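Workshop notebook, 18 May 2021

Riso printing, issue 5 of Zelley, inside pages.

Started with the blue drum. The run is 400 copies, the paper is the same cream stock from Prantl that we used in April. First twenty sheets were too dark in the night pages, the hatching of Lorenz closed completely and the forest became one black-blue wall. I lowered the density one step and made a new master. Now the lines stay open, but the big flat area on page 11 has small white points. Waltraud Brunner likes them, she says it looks like snow. I don't like them, but the story is in winter, so I let it pass.

Registration: the second color moves down when the pile in the tray gets low. It is not much, but in the small panels one sees it, the mouth of the captain leaves his face. Fill the tray earlier. Also let the sheets rest overnight between the two colors, I did not do it with the test sheets and there are roller marks on all of them.

Counter of the machine after the blue: 1,017 since the new roller. Ambros wants to look at it before 3,000.

Lettering: the balloons on page 6 still have the old typeface. Alois sent the corrected file, but with the old name, and I printed from the wrong one. Page 6 must be made again. Please, everybody, put the date in the file name!

Cover is still open. Waltraud Danzer made three color tests for it and all three are too busy for me, five inks fighting on a small format. I would go down to blue and gray on white paper and give one warm color to the lantern. A small cartoon box has the kind of palette I mean: blue, white and gray, a white animal face, and then the carrot in orange. The face reads well even at that size. Our fox could stay paper white in the same way — then we save one drum change also. I will make a test with the orange at 70 percent and hang it beside the others.

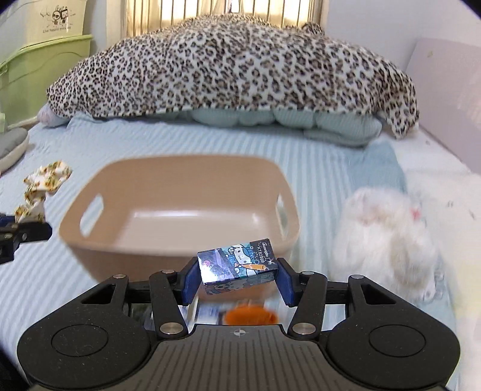
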